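Visite de l'usine Rulten à Gristton, où l'on assemble depuis janvier la petite citadine Delacroix. Nous étions 13 visiteurs, tous abonnés du club, et le bus est arrivé avec du retard. 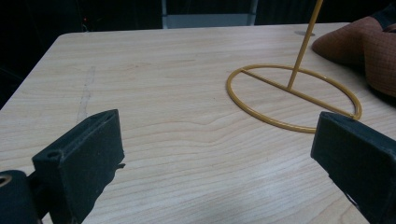 *Texte : Eduard Štefanec, pour le bulletin du club*

La visite commence par l'atelier de carrosserie. Il est très bruyant, on entend mal le guide malgré le casque. Il nous a expliqué que la plateforme est partagée avec Folletti et que 160 voitures sortent de la chaîne chaque jour. La version longue aura un empattement de 2,901 mètres, ce qui me paraît beaucoup pour une citadine.

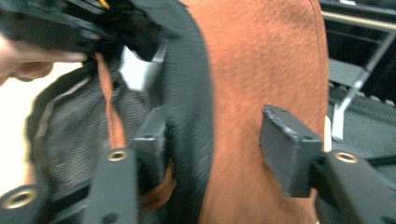
## La chaîne finale

Ici les deux marques passent sur la même ligne, l'une derrière l'autre. J'ai demandé si les moteurs sont identiques. Le guide a répondu que oui, sauf le réglage de la boîte.

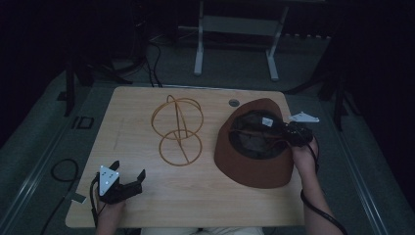 Après, nous avons pu conduire la Delacroix sur la piste, 3 tours chacun. La direction est légère et le freinage un peu brusque. Le prix n'est pas encore communiqué. Pour la prochaine visite, il faut s'inscrire auprès du club avant juin.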